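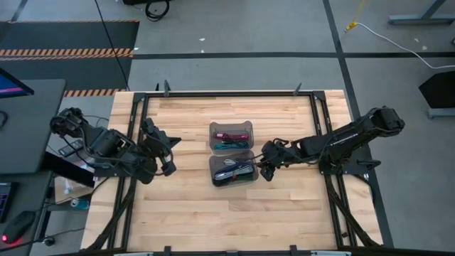 4. Evaluation of the Musurex bimanual kit on cable sorting

The Musurex kit is supplied by Flimwood as a bench-scale package for laboratories and small repair depots that wish to automate the handling of loose parts. It comprises two arms, parallel grippers, a rail frame and a control license, and it was tested in the configuration the supplier recommends for a single table. Cables were selected as the test material because they bend, tangle and hide one another, and because depots named them most often in our preliminary interviews. The two arms are mounted on opposite sides of the table and reach inward over a shared area, so that either gripper can be brought to the bins at the center. Bundles in the bins lie against and partly over one another, and a gripper finger must enter a narrow gap between them to take one without its neighbor. The evaluation was planned by Noemi Parisi and Vichien Chuensuk and carried out under the internal test protocol dated 9 April 2025.

4.1 Installation and setup

Flimwood states that the kit can be installed by two people in one working day. In our case the frame and arms were in place within that time, but calibration of the second arm took until the following afternoon. The delay came from the printed guide, which gives the rail spacing for an earlier version of the base plates. The supplier sent a corrected page on request. Clamps were used to hold the frame to the table, and we recommend that buyers check them at the start of each shift. Clamp checks are not mentioned in the guide.

Cable routing along the arms was left as delivered. Wálter Sánchez, who operated the kit for most of the trials, reported that the wiring loops needed attention whenever an elbow joint was folded close to its base. No trial was lost for this reason, although one was paused while a loop was moved clear.

4.2 Procedure

Each trial began with the operator placing bundled cables on the table or in the bins according to a card drawn from the test set. The kit was then required to move the named cables to the places given on the card. Operators guided the arms during the first phase, and the learned controller supplied with the license ran the second. A total of 165 trials were completed, of which 32 belonged to the second phase. A trial was recorded as complete only when every named cable had been released at its assigned place and both arms had withdrawn from the bins.

Bundles differed in color, thickness and type of fastening. Some were held by a tie and others were simply folded. The cards did not distinguish between the two, and this choice should be kept in mind when the results are compared with those from the Dever test set, where all cables are tied.
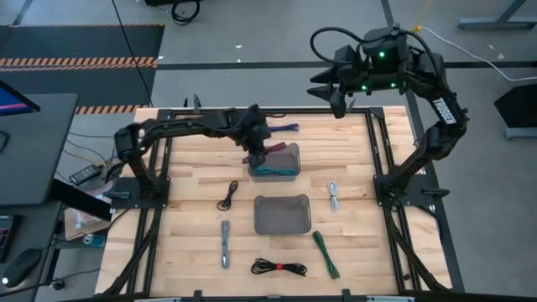 Figure 1. Cable sorting with two bins. The left gripper is over the upper bin; the right arm is raised.

4.3 Observations

Grasping was most reliable when a bundle lay flat on the wood with clear space on both sides, as with the green and gray bundles in Figure 1. Inside the bins the result depended on how the bundle rested against the wall. A cable lying along the bottom edge, such as the teal-green one in the same figure, leaves little room for a finger on the wall side, and operators tended to approach it from the open side at a low angle. Trailing ends were a separate difficulty. When an end hung over the rim of a bin, the controller sometimes treated it as a second object – a fault that Flimwood has acknowledged and intends to correct in the September release.

Coordination between the arms was satisfactory. The software keeps one arm clear while the other works over a bin, and no contact between the arms was recorded. The price of this caution is time. In 7 of the second-phase trials the waiting arm was held back longer than the operator considered necessary, and Yesenia Cusi has proposed that the clearance distance be made adjustable by the user.

4.4 Support and service terms

The license includes remote support for the first year. We opened four requests during the trials, and all were answered in writing. Yara Obeidat reviewed the service terms on behalf of the Tamayo depot and noted that replacement fingers are charged separately, a cost that should be included in any budget for continuous use.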